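Most of the argument over teaching robots is about volume. Rinness says its dish-handling set passed 3,000 demonstrations in April, and Plodance wants to beat that. I think both are paying for the wrong thing. 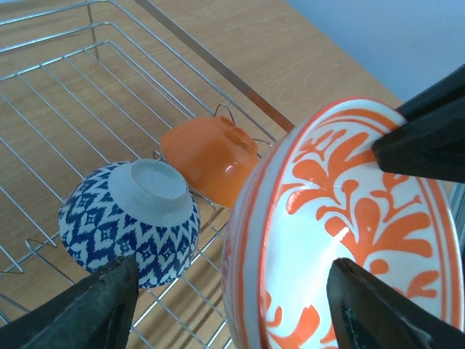 A demonstration is only as good as the person giving it. I drove an arm by remote control for 15 weeks, and my early runs were full of small corrections I made without thinking. Bowls show this well. A large one pinched at the rim, with smaller ones already upside down in the rack, can be tilted in many ways, and a tired operator will use all of them. The robot then learns the hesitation along with the task.

When we threw out my worst work we kept 261 runs, and the policy trained on those was easier to predict.

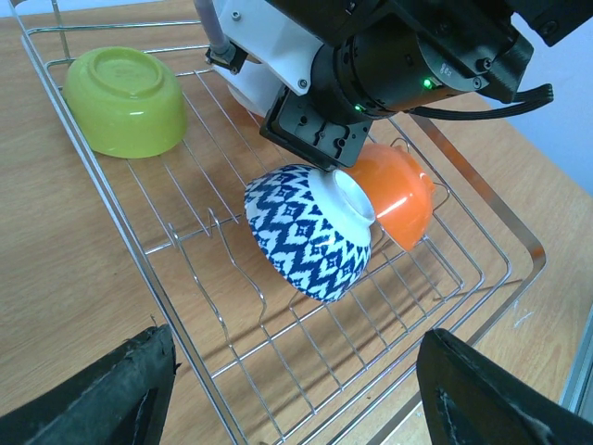

I would rather see companies train five operators properly and pay them for a slow hour. Guiding the arm by hand has the same problem, though you feel a bad move sooner. Either way, someone should watch the runs before they go in, and that person should be allowed to delete them.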